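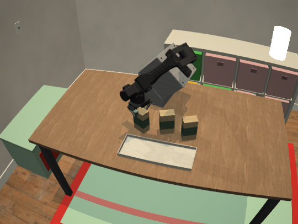

The Nelbridge library open day started at ten, or so the flyer said. By ten past, Mervyn Bainbridge was still hunting for the key to the language room, and a dozen of us had learned a good deal about the lobby carpet.

I went because our own branch is thinking of dropping its phrasebook shelf, and I wanted to see how a bigger library handles people who turn up two days before a flight and ask for Greek. Nelbridge has 243 phrasebooks in the building. It also pays for an online course called Dromurar, which Mervyn demonstrated once the room was open. He picked Dutch. The program asked him to order soup, he ordered a bicycle, and it gave him a green star for effort.

Ans Goossens runs the conversation tables and was the best reason to make the drive. Her rule is that you can't switch to English until you've asked for the word you're missing in the language you're missing it in. I sat in on the Dutch beginners and spent most of twenty minutes asking how to say "how do you say."

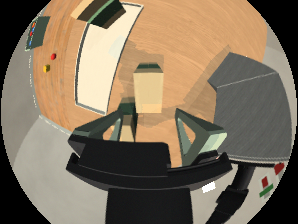 Cream-colored block with a dark green end, standing on the tabletop

After coffee (weak, free, no complaints) we were taken downstairs to see the map collection. There are around 3,000 sheets, and 400 of them can be borrowed. The rest may be looked at under the eye of Grigoris Mitsotakis-Vlachou, who let me unfold a hiking map of Crete and then watched me try to fold it again. He was very kind about it. He did it over after I'd moved on - I heard the paper.

The travel guides are upstairs and arranged by country, apart from the islands, which have their own bay on the theory that people going to an island haven't always settled on which one.
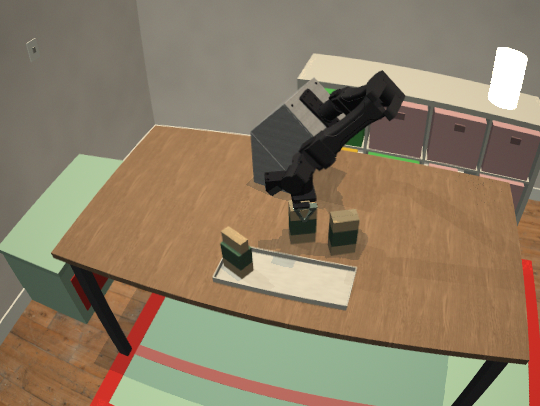
I asked what happens to the old editions. They go to the sale cart at the end of August for a dollar each, and I'm told the out-of-date ones sell best. I bought a Belgian guide with somebody's train times penciled inside the cover.

The online courses work from home with a Nelbridge card, but out-of-town visitors have to use the computers by the window. Two of those were working. Parking behind the building is free until noon, and I got back to the car at 12:20.

Contact the Friends newsletter | Copyright Nelbridge Library Friends | Back to top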